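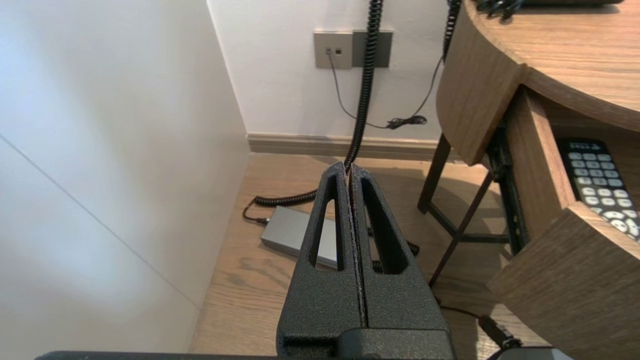 Step 3: Check the grasp score before you trust it

Wuteneo's planner gives every grasp a score out of 100. I wouldn't read much into it. A black remote in an open drawer can score well while the planned path clips the drawer front.

Set the candidate limit to 200. The default of 2000 mostly buys you near-duplicates and a long wait. Then replay the top 11 with collision checking on and throw out any that touch the desk.

Step 4: Drop the blurred frames

Pose estimates made while the wrist is moving are guesses. Make the arm pause, then take the estimate, whatever the manual claims about tracking on the fly.
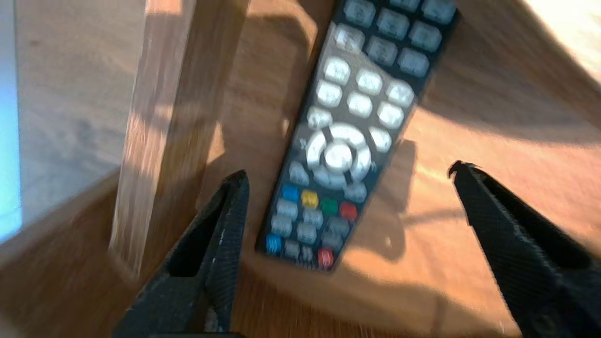 Eoin Horgan replies: Pausing helped with position for us, but the angle still flipped end to end until we turned off the symmetry setting.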